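Sunday, July 5, 2020
Perkwood gripper kit, evaluation notes, day 2

Kit is on the white arm at the main table. Mounting went as the Perkwood sheet says, apart from the flange screws, which were too long for our plate. Swapped them for shorter ones from the drawer. Geetha has the originals if Perkwood wants them back.

Reran the peg test with the Prakthorpe block. Grip force at the kit default, approach speed 50 mm/s. At the default force the fingers hold the peg well enough in free air, but it yaws slightly on contact with the block. Dropping the approach speed did not help. Closing the fingers lower on the peg did.
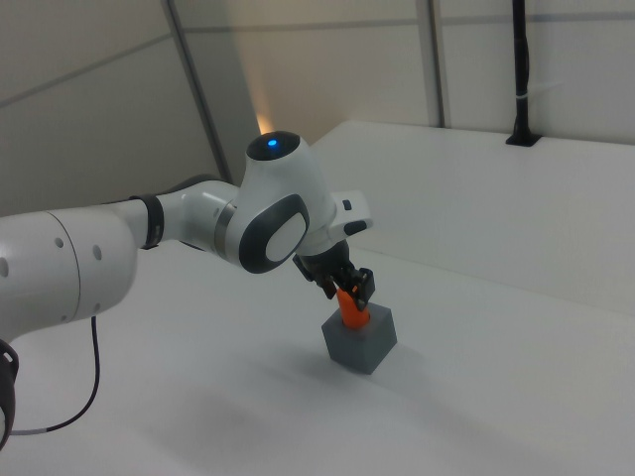 Orange peg at the gray block, gripper pointing down.

Cycle time is roughly 2 seconds longer than with the old Brito gripper. Most of that is the close command waiting for its acknowledgment — the Jimitz driver polls too slowly and I could not find a setting for it. Gervásio thinks it is hard-coded. He will read through the source before we write to them.

Other points:
Finger pads show no wear so far. Too early to say much.
The manual gives the open/close stroke in one table and a different value in the drawing. Measured it; the drawing is right.
Teach mode drops out if the gripper faults. Needs a full restart of the program. This is the item I would hold the purchase on.
Force readback is noisy below the default setting. Log saved with the others.

To do: repeat with the block rotated, then with the pads off. Ask Perkwood for a quote with 2 spare finger sets, and whether the fault behavior is fixed in newer firmware. Geetha needs the table back for calibration before the pads-off run.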